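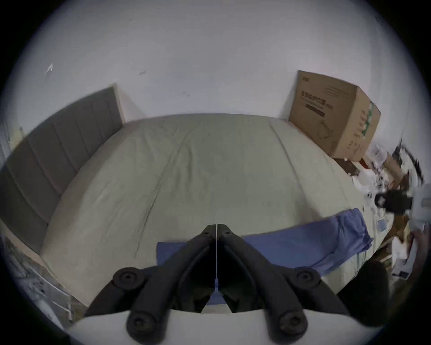 Home | Notebook | Rooms | Stores | Contact

Jul 12, 2020
Entered by Nadège Pichon

Bedroom, Nolberg. Work on the bed surface continued. The fitted sheet is to remain in place; the blue cloth is to be laid flat and folded crosswise.
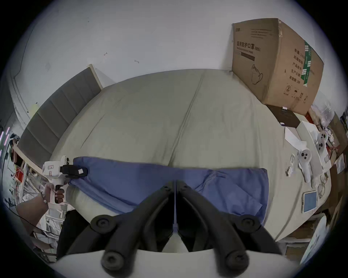
The corners should be taken up first and the creases smoothed toward the headboard. Bastien Millet requests that the fold be kept to 12 inches.

The carton stays by the wall until the remaining items have been sorted. Shelf 2 is reserved for linens. 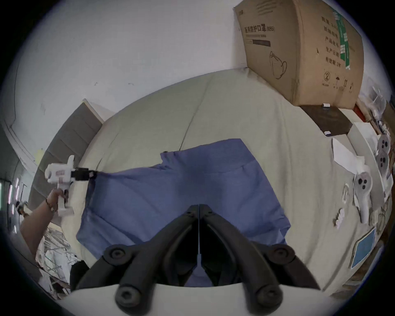
Blue cloth, left corner raised; mask carton at rear.

Recent entries
Linen shelf, Rønning
Cartons received, December
Drawer labels, Bresis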